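Selling secondhand toys at a community swap – how do you price and sort them?
Posted in: Home & Family > Buying and Selling Used

Joscha Bauerfeind
Posts: 17

Our neighborhood is holding a toy and baby gear swap at the Plalier community room in April, and I have agreed to run the toy tables. I have never done this before. The last one was run by a family that has moved to Drarkberg, and all they left us was a box of stickers and a cash tin.

Sellers drop off the evening before and pick up unsold items after closing. The swap keeps a small cut and the rest goes back to the seller. What I need help with is the toys that don't have an obvious price. Puzzles and board games are easy enough. The trouble is plush toys, and loose play food of the kind below, both of which people tend to bring in by the bagful.
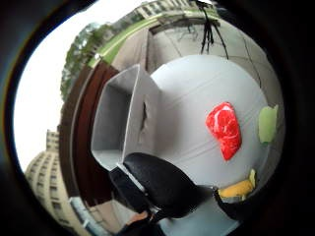

Papadakis
Bag it and price the bag. I have helped at a lot of these and single pieces of play food don't sell, even at 50 cents. Put a dozen pieces in a clear zip bag, tape it shut so kids don't open it on the floor, and ask 2 dollars. If a piece is cracked or sticky it goes in the trash before it gets near the table. Same with anything small enough to choke on, unless you want to run a separate table marked for older kids.

Don't mix wooden play food with plastic. Parents who want wood will pay more for it and they won't dig.

Was this helpful? Yes / No

tomell_north
We do ours at the Tomell school gym and I handle the sorting, so this is going to be long.

Labels first. Every item gets the seller number and the price, written by the seller before drop-off. If you let people turn up with unmarked bags you will be there until midnight. We had 633 items on the toy side last time and the ones that held us up were all from sellers who had not labeled. Now we send those back out to the hallway with a pen and a roll of masking tape. Nobody has complained much. Use masking tape or hang tags on anything printed, as the cheap stickers tear the picture off the box.

Sorting. We go by age and then by type, in that order. Baby toys under two, then preschool, then school age. Inside each group we keep puzzles, building sets, vehicles, dolls and pretend play apart from each other. Games go on their own table regardless of age because adults shop that table for themselves.

Plush is the hard one. There is always too much of it and it looks sad in a pile. What works for us:

Only take plush that has been washed. Put that on the seller sheet in capital letters. We allow five per seller.
Small ones go in open fabric bins at a flat price, no individual labels, and the money goes to the school. Sellers have to agree to that when they sign up.
Bigger ones in good shape get a tag on a string around the neck or a leg. Never pin them.
Check the seams and the eyes by tugging on them. If anything moves, it doesn't go out.

Put a plain cloth on the plush table. Bright toys show up better on it, and it hides the boxes you will want to store underneath.

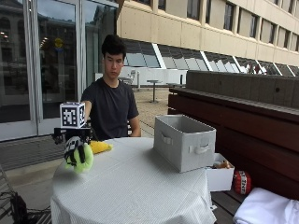 Prices for the tagged ones are usually between a quarter and a third of what they cost new. Character plush can go a bit higher if the label is still sewn in. If a seller writes a price that is way off, leave it alone. It is their item and they will find out at pickup – arguing about it at drop-off only makes the line longer.

For play food I agree with the post above about bagging, but I would split it into sets where you can. A bag with bread, cheese and tomato sells faster than a bag of odds and ends. Kitchen pans and dishes should be their own bag too.

Checkout: two people per cash box, one reading the seller number out loud and the other writing it down. Keep the tags you pull off in an envelope for each seller. We were short by about 17 dollars one year and the envelopes were how we found it. Start with plenty of ones and quarters.

Last thing, decide now what happens to leftovers. Ours have an hour to be picked up and after that they are donated. Call the place you plan to donate to before you promise anything, as many of them won't take used plush.

Was this helpful? Yes / No

momof3_east
we just put everything at a dollar and it was fine. went home by noon

Was this helpful? Yes / No

Joscha Bauerfeind
Thanks, I will use the bag idea and the limit of five. Do you charge the sellers a fee to sign up, or only take the cut?

tomell_north
Only the cut. We tried a fee and lost half the sellers.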